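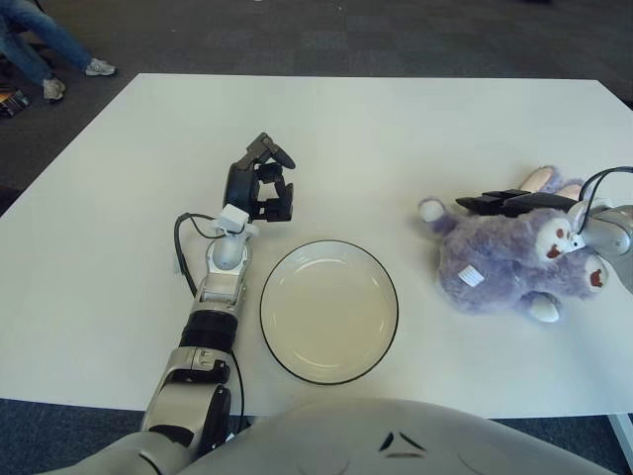

According to one reader of the previous column, hot-desking has already been settled by arithmetic: if desks stand unused for much of the week, a firm should own fewer desks, and everything else is sentiment. The reader works at Darkard and shares a surface with whoever arrives first. I accept the arithmetic. My objection is to what gets entered into it.

Occupancy figures are usually taken from badge swipes or from sensors fixed under the desk top. A badge swipe records that a person entered a building. An under-desk sensor records heat or movement within a short distance. Neither records work. A person who spends the morning in a meeting room with papers left at the desk is counted as absent from it, and the desk is counted as spare. When the desk is then assigned to someone else, the papers have to go somewhere, and the time spent moving them is entered nowhere.

At Zollesari, where I spent almost 15 months on facilities planning, we reduced the desk count on one floor and measured the result by rent per head. Rent per head fell. It could hardly do otherwise, as the number of heads had stayed the same and the floor area had been cut. The report to management ran to one page and treated the fall as proof that the scheme was working. Setup time was left out. I had asked for it to be included and was told there was no budget code for it.

Setup time is easy to estimate. Suppose a person needs 6 minutes in the morning to find a place, adjust the chair, connect a screen and sign in, and 9 minutes at the end of the day to clear up and walk a bag back to a locker. That is 15 minutes a day. In an office of 600 people, all present, it comes to 150 hours a day. Many will be faster than this, and some will be at home. Cut the figure in half and it is still 75 hours of salary, spent daily on a task that an assigned desk would mostly remove.

Booking software is offered as the remedy. I have used two packages, Hapeta and Bidness, and both do what they were bought to do – they reserve a numbered position for a period. They do not hold the chair height. They do not keep a team together unless someone in the team books early for the rest, and that person then becomes an unpaid scheduler. Bidness releases a booking if the user has not checked in by 9:15 in the morning, a rule that mainly affects people with children to drop off and people on late trains.

There is a case for shared desks. Sales staff and field engineers may use an office one day in ten, and a permanent desk for each of them would be a waste. The error lies in applying the field engineer's ratio to the payroll department, whose people come in, sit down and stay seated. Ratios should be set by team, on recorded working patterns, and reviewed when the team changes size.

I would also ask for one line in the accounts. If a firm reports the rent it saves by sharing desks, it should report the hours used in sharing them, costed at average salary, on the same page. A scheme that still shows a saving after that entry should go ahead. At Zollesari the figures were reviewed again in February – the line was still missing, and the desk count had been cut a second time.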